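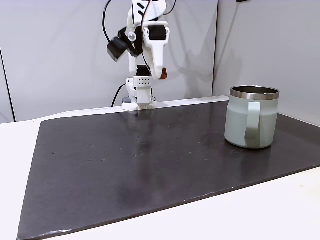

One buyer wrote in that the Casell shelf liner stayed put in her pantry through a whole humid summer, no curling at the corners, and could we please do it in a wider roll. We heard you. Wider roll is in.

Casell Shelf & Drawer Liner — Wide Roll

Non-adhesive. Cut with kitchen scissors. Lifts out when you want to wash it, goes back the same way. Grips from underneath so jars don't walk when you slam the door.

Colors: Oat, Slate, Pale Green. Slate is low right now, more comming in April.

Sizes
Narrow — fits most drawers
Wide — pantry shelves, under the sink
Pack of 3 or pack of 4. Mixed colors OK, put it in the order note.

Care
Wipe with a damp cloth. Mild soap for oil. Hang to dry, not in the dryer please. Not for oven drawers or anything next to a pilot light.

Fitting
Unroll it the night before, printed side down, couple of heavy books on top. Measure the shelf at the back AND the front, older cabinets are rarely square. Cut a little big then trim. Grid on the underside helps you keep a straight line.

Will it mark painted shelves? Let fresh paint cure first — 21 days is what we tell people. Varnished is fine.

Shipping
Goes out from our Irnamgate warehouse. Pickup at the Lirngate store, bring your order number. Large trade orders go through the Babaei counter, same building, side door.

Returns
Unopened rolls only. Once its cut we can't take it back. Order a sample square first if you're unsure on color, screens vary alot.

Stock, all colors: 2,912 rolls
Page updated December 2024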